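Home | Notebooks | Kiln | Glazes | Search
2 min read
Print | E-mail

Sunday, kiln log, Nurkdale shed

Opened at 956 F, too early I know, but the Flemen ash glaze came out gorgeous! Deep runny green on the shoulders, breaking to rust at the rims. Test tiles 2 and 5 crawled again — dust on the bisque, I bet. Sponge everything next time.

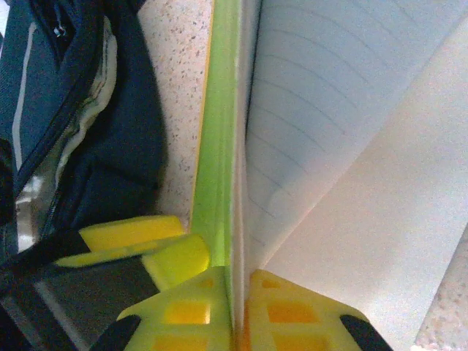 Jitendra Kanaujia: Crawling could be the Kolley clay too. My last batch did it even after a good wash, so try one tile with a thinner coat.

Good call, will do. Mixing a fresh bucket tonight with less ash and a spoon more of the Lauritsen feldspar. Nearly 4,000 grams dry, enough for all the soup bowls. Sieve twice!! Cone pack goes on the middle shelf.

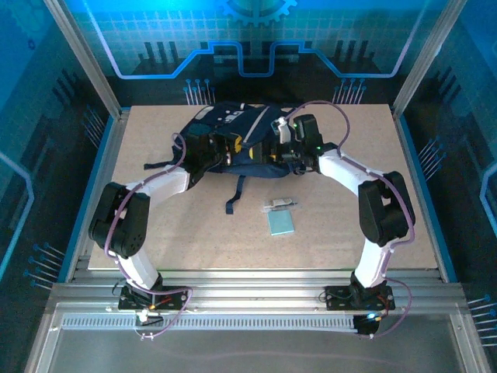

Navy backpack, strap out to the left.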